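School dormitory (boarding schools)

A school dormitory is the building, or part of a building, where students at a boarding school sleep and keep their things. I lived in one for most of my teens and later worked in two others, so this entry leans on what I know (sorry if your school did it all differently!). People call them dorms, houses, hostels or halls, and the words get mixed up even inside a single school. 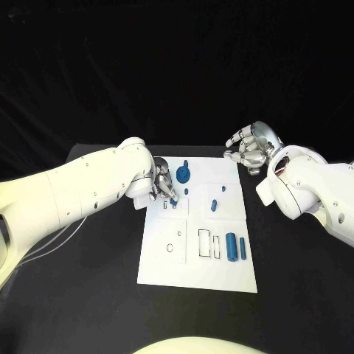
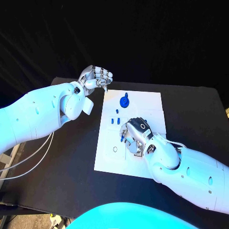 Layout

Older dormitories tend to be one long room with beds down both sides. Mine at Nuswood had 30 beds in it, with a locker at the foot of each one and a bathroom at the far end that everybody wanted at 6:30 in the morning. Newer buildings go for smaller rooms, usually four to 8 beds, opening off a corridor. I've slept in both and I'd take the small room any day, though I'll admit the long room was more fun after a big game.

Most have a common room too, plus a drying room if the climate is damp, and a small apartment for the adult in charge.

Staff

The adult who lives in is called a house parent, matron, warden or dorm head. At Henel, where I worked first, the title was "resident teacher" and the job came with free meals and very little sleep. Older students often help out as prefects, handling lights-out and the morning roll. How much power they get varies a lot, and it's a sore subject at plenty of schools. At Noonan they could hand out chores and nothing more, and I thought that was about right.

Daily routine

A typical day starts with a wake-up bell, then bed-making, inspection and breakfast. Dorms are often locked during class hours, which is very annoying when you've left your homework under your pillow. Evening study comes after dinner, either in classrooms or at desks in the dorm. Phones are handled in all sorts of ways; Noonan collected them at 9 p.m. in a shoe rack.

Size and cost

Small boarding schools may have one building for everyone, while a large one can run a dozen. Noonan slept 200 students across five houses. Boarding is normally billed separately from tuition, and laundry may be extra again. When I was at Henel the boarding charge was some 3000 dollars a term, bedding not included.

Weekly boarding

Plenty of schools now let students go home on weekends. It's cheaper to staff and parents like it, but the kids who live too far away can end up rattling around a half-empty building (I was one of them, and I got very good at ping-pong).

See also: Boarding school; Day student; House system; Prefect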